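Hand-held grippers: pre-session check, Totgate method
Completed by Nnamdi Igwe, Saturday, 09:15

1. Lenses wiped, both units
OK. Left one had a thumbprint. Everyone denies the thumb.

2. Fingers open and close without sticking
OK left. Right is stiff for the first few squeezes, then behaves. Noted in November, noted again.

3. Rubber bands seated, none split
OK. Spares are in the Obura tin, under the biscuits.

4. Cable clear of the operator's wrist
Fail, then OK. Rerouted over the forearm.

5. Clocks agree to within 15 ms
OK on the second try. The first try was 713 ms out, and I'd like to say that was a record.

6. Storage free for 100 demonstrations
OK. Last session kept 308 and threw away the ones where somebody sneezed.

7. Table clear of mugs
OK – under protest.

8. Relative pose between the two grippers
See below. Do not skip, even if Tandham did and got a paper out of it.

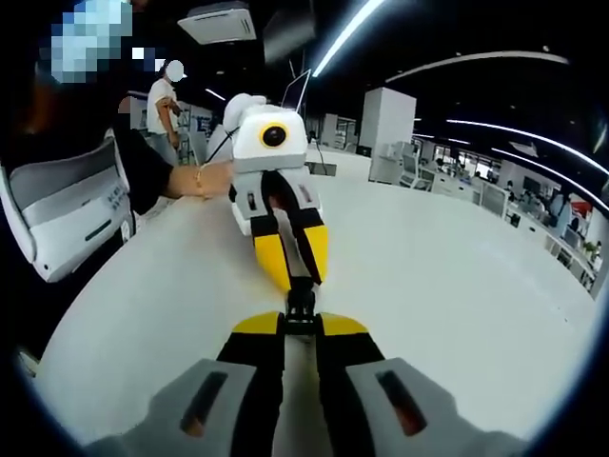

Section C: Two-gripper alignment

Yellow tips brought close together over the white table, one operator per gripper. Hold still for a slow breath, part, repeat from the other side. If the two tracked paths disagree at the meeting point, the session is marked down as single-arm only and the handover tasks wait.

Result: pass, one repeat.
Comment: last month's handover result was mostly drift, so please stop quoting it.
Action: new spring for the right-hand unit. Requested, again. N. Igwe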